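제4장 시연으로 가르치기

이 장에서 배우는 내용
시연 데이터의 구성
직접 교시와 원격 조종의 차이
손에 드는 그리퍼를 이용한 수집
시연의 품질을 판단하는 기준

4.1 작업을 보여 준다는 것

제3장에서는 로봇의 동작을 좌표와 조건문으로 기술하였다. 이 방법은 부품의 위치가 일정한 공정에서는 잘 통한다. 그러나 컵을 집어 선반에 올리는 일만 해도 컵의 모양과 놓인 방향이 매번 다르고, 모든 경우를 미리 적어 두기는 어렵다. 시연 학습에서는 사람이 작업을 여러 번 해 보이고, 그 기록에서 동작 규칙을 추정한다.

시연 하나는 시간 순서로 늘어놓은 관측과 행동의 쌍이다. 관측에는 카메라 영상과 관절 각도가 들어가고, 행동에는 손끝의 이동량과 그리퍼의 벌림 폭이 들어간다. 두 기록의 시각이 어긋나면 모델은 잘못된 대응 관계를 배운다. 이 책의 실습에서는 초당 15회로 기록한다.

4.2 세 가지 수집 방법

직접 교시는 사람이 로봇 팔을 손으로 잡고 움직이는 방법이다. 접촉하는 힘을 바로 느낄 수 있지만 사람의 팔이 영상에 들어오기 쉽다. 원격 조종은 조종기나 같은 구조의 작은 팔로 로봇을 움직인다. 로봇이 실제로 낼 수 있는 동작만 기록된다는 장점이 있으나 숙련에 시간이 걸린다. 스콤덴(Skomden) 실습실의 비시니에미 과정에서는 수강생이 원격 조종으로 안정된 시연을 남기기까지 대략 80회의 연습이 필요했다.

세 번째는 로봇 없이 그리퍼만 손에 들고 작업하는 방법이다. 브로니스와바 코워지에이(Bronisława Kołodziej)의 강의 노트는 이를 ‘팔 없는 시연’이라고 부른다. 장소를 옮기기 쉬워 다양한 환경의 데이터를 모을 수 있다. 그 대신 손끝의 위치를 영상 등에서 따로 추정해야 한다.
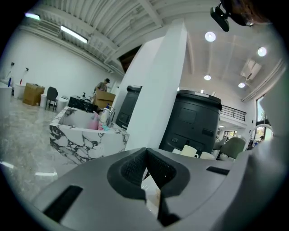

손에 드는 그리퍼에서는 카메라의 시야가 곧 모델의 시야가 된다. 물체와 턱의 상대 위치를 알려면 턱이 영상 안에 계속 보여야 한다. 검은 그물무늬 패드가 아래쪽의 좁은 틈으로 모이고, 그 너머에 흰 컵 세 개가 놓여 있다. 기둥이나 천장 조명처럼 작업과 무관한 배경도 함께 기록되므로, 한 장소에서만 수집하면 모델이 배경에 의존할 수 있다. 이 문제는 4.5절에서 다시 다룬다.

4.3 시연의 시작과 끝

시연은 그리퍼를 벌린 상태에서 시작하고, 물체를 놓은 뒤 2초 동안 멈추었다가 끝낸다. 중간에 물체를 떨어뜨린 기록은 지우지 말고 실패로 표시하여 따로 보관한다. 표시 방법은 부록 나의 양식을 따른다.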